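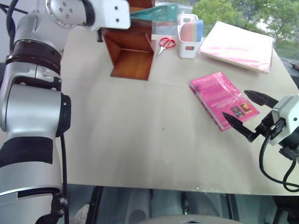 The craft table on Thursday, pink book front and centre.

So the pink paperback has made it as far as the table, still in its clear plastic, and I've been telling everyone I'm having a proper sort-out. I am! Slowly. The plan was to do the whole lot between lunch and the school run, and then Radka rang about the July fair and that was forty minutes gone (lovely forty minutes, mind you).

I do want to say a word for the little wooden box. I've tried drawers, I've tried a trolley from Zistley that lost a wheel within a week, and I keep coming back to something with an open front that sits at the back of the table. If I can see into it, I put things away in it. If it's got a lid, forget it.

Scissors are the other thing. Red handles, always, after years of hunting for black ones under piles of paper. They live next to the box and they are not to be taken into the kitchen to open bacon. You know who you are.

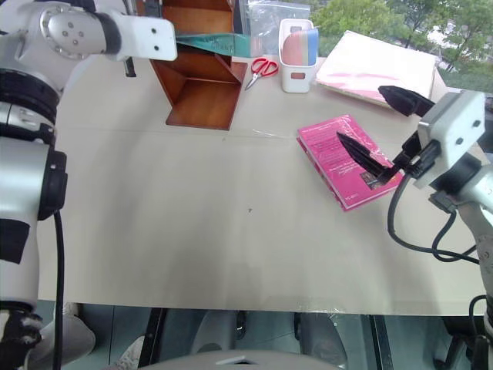 Anyway, the book. I can't decide whether to leave it wrapped. Fuseini reckons a paperback is for reading and the plastic should come off the minute it's through the door, and he's probably right, but I've got a mug of tea in my hand most of the day and I know what I'm like. It might stay covered until I've cleared a proper space on the shelf upstairs, which currently holds 300 buttons in a biscuit tin and a lamp that needs a new plug.

Next job is the papers. I'm putting the radio on and doing them after tea.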